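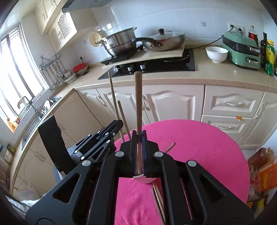 Hundley Tableware Adds Second Length to Dekow Wooden Chopstick Range

Flevorthorpe, November 2023

Hundley has released a second length in its Dekow range of uncoated wooden chopsticks, intended for restaurants, aged-care kitchens and catering suppliers. The new size is available to trade customers now, with retail packs to follow in December.

The range was introduced as a reusable alternative to single-use pairs supplied in paper sleeves. Trade customers subsequently asked for a shorter stick for lunch service and smaller bowls. The shorter version keeps the taper and tip diameter of the original, so both sizes can be stored in the same cutlery cylinders and sorted by colour band at the blunt end. Banding is optional and is specified at the time of order.

Material and finish

Dekow chopsticks are turned from kiln-dried hardwood and sanded in two passes. No lacquer or paint is applied to the shaft. Each batch is treated with a food-grade oil before packing, and the fibre is left to absorb the oil under cover before moisture content is checked. Batches outside tolerance are returned to the drying room and rechecked.

During development, 551 pairs were placed in kitchens that had agreed to use them in regular service. Pairs were withdrawn for splitting, tip wear or warping, and the cause was recorded against the batch number. Warping was the most frequent cause of withdrawal and was concentrated in kitchens that left sticks lying flat in a tray after washing. As a result, the care sheet has been revised to specify upright storage.

"The timber was performing as expected, but the drying practice varied a great deal from one kitchen to the next," said Man-sik Maeng, product manager at Hundley. "We have changed the wording of the care sheet and moved the storage instruction to the first line. The oiling interval is unchanged."

Care requirements

Chopsticks should be hand washed in warm water with a mild detergent, rinsed and stood in an open cup or cylinder until dry. Water temperature should not exceed 60 degrees. Commercial dishwashers are not recommended for either length. Soaking overnight will void the replacement guarantee. Sticks showing grey discolouration or raised grain should be sanded lightly along the shaft and re-oiled, or replaced. 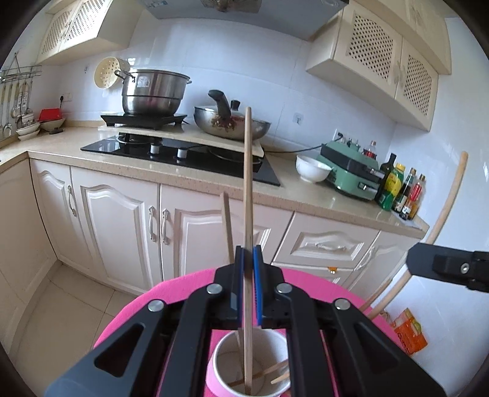 Packaging and ordering

Trade cartons contain loose pairs in a recyclable fibreboard tray. Retail packs will be sold with a printed care sheet and without a plastic window. The catalogue number for the shorter length is 916, and existing Dekow account holders can add it to a standing order without a new application.

Distribution is through Joo, which also handles replacement claims and bulk returns. Claims should quote the batch number printed on the carton label. Orders for colour banding require a longer lead time and cannot be cancelled once banding has commenced.

Samples of both lengths are available on request from the Hundley trade desk in Flevorthorpe.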